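Home Browse Topics Random article Log in

Drinking straw

A drinking straw is a thin tube for moving a drink from cup to mouth. Suck at the top, air pressure in the tube drops, the air outside pushes the liquid up. Works less well with thick drinks, hence wider tubes for milkshakes.

History

Very old. Long reed and metal tubes were used for beer in the ancient Near East, where bits of grain floated on top. Rye grass stems were common in the 1800s, cheap but went soft and left a grassy taste. Paper straws coated in wax followed towards the end of that century. Bendy type came in the 1930s, first sold in numbers to hospitals, for patients lying down. Plastic took over from the 1960s and paper nearly vanished for decades.

Materials

Plastic: light, cheap, doesnt go soggy. Hard to recycle, too small and light for most sorting lines.
Paper: wound in a spiral from two or more strips and glued. Softens in the drink, how fast depends on glue and paper weight.
Metal, glass, silicone: reusable, need a thin brush to clean. Metal gets hot in hot drinks.
Bamboo, wheat stem: sold in smaller amounts, widths vary.

In Colotlow

The town had a small straw trade of its own. Harvey Morin set up the Zendard works there, paper only at first, 2 winding machines, output packed by hand in boxes of 200. Later a plastic line. The Bite cafe chain was the main buyer, one August order came to 2,334 boxes, the biggest in the works' ledger. The building is now flats. See also Vorkix, the rival firm accross the river, which made only wide straws.

Packing and sale

Sold loose in bags or boxes, or wrapped one by one where hygiene rules or customers ask for it. Caterers mostly buy in bulk. 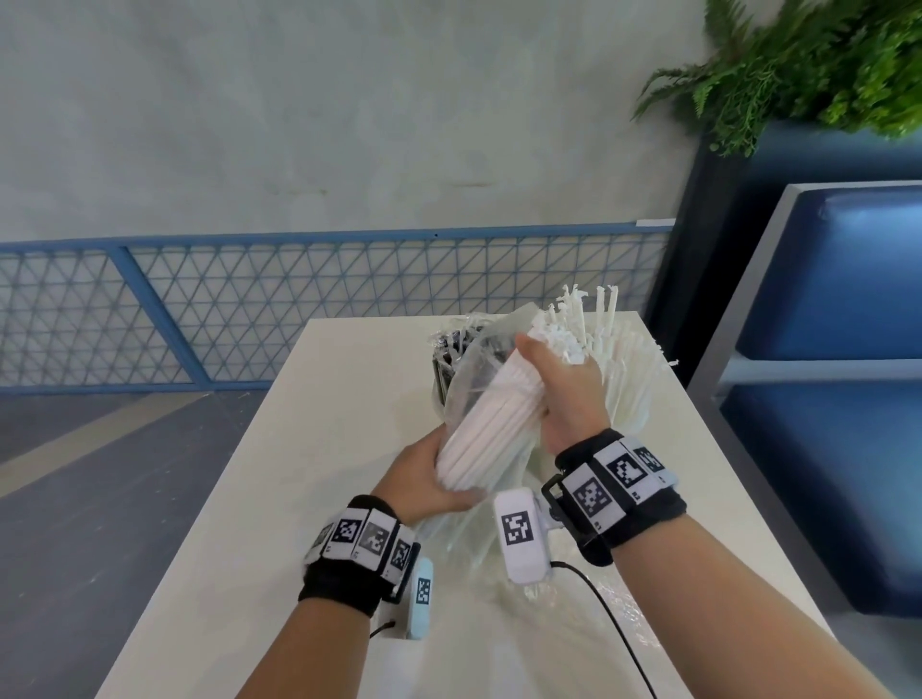
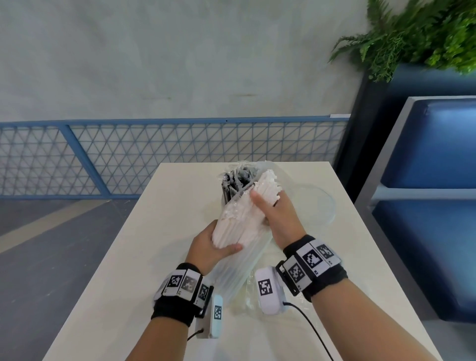
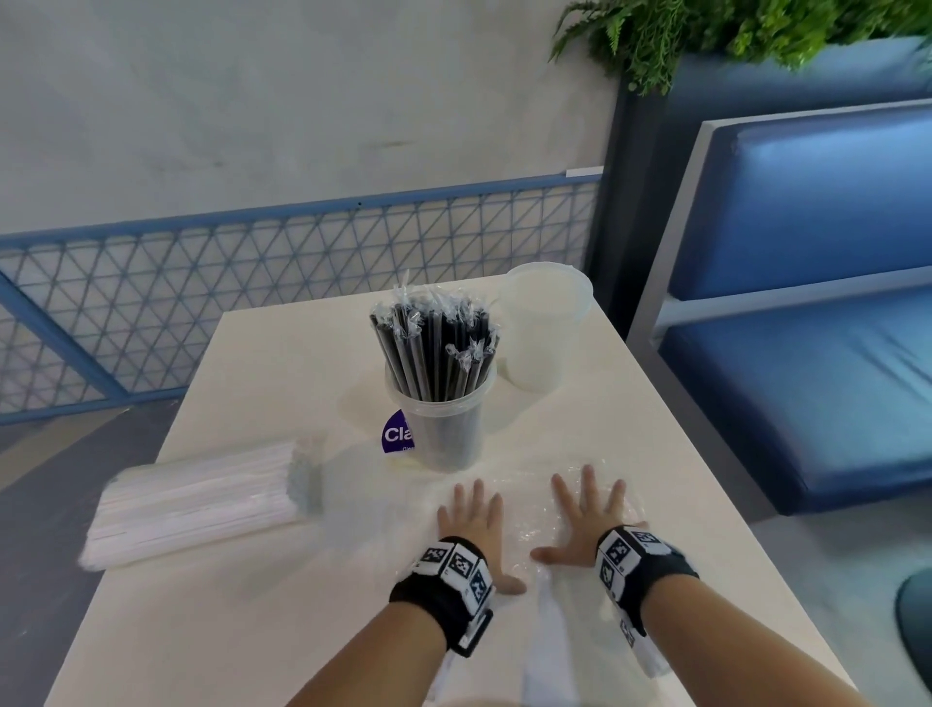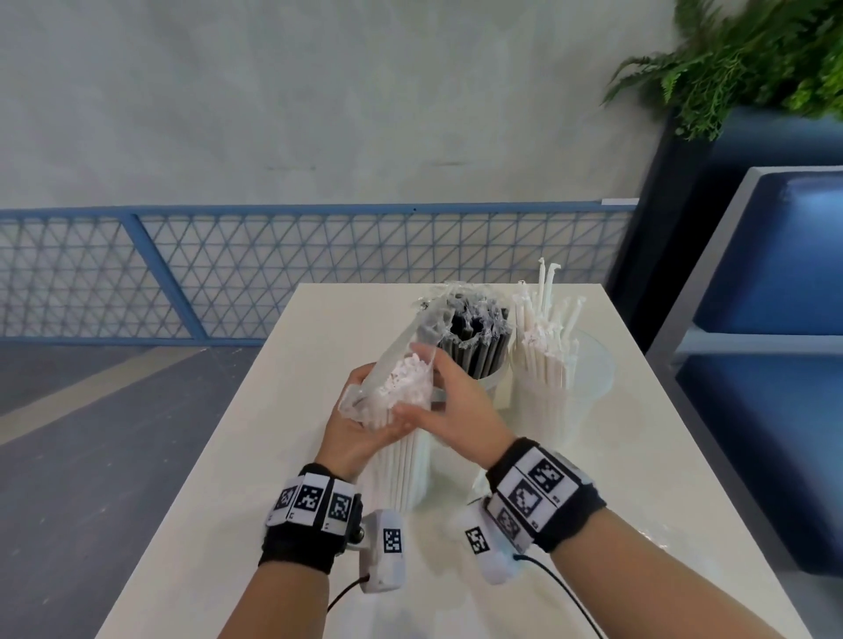

Black and white are common bar colours, stripes more for parties. Width matters more than colour to the trade. Narrow ones double as stirrers, the widest are for bubble tea and usualy have one end cut at a slant to pierce a film lid.

Bans and limits

Many countries now limit single-use plastic straws. England did so in 2020, with exemptions for disabled people who need them, as paper can collapse or be bitten through and metal can injure. Pharmacies can still sell them, cafes may hand one over on request. Rules differ in other parts of the UK.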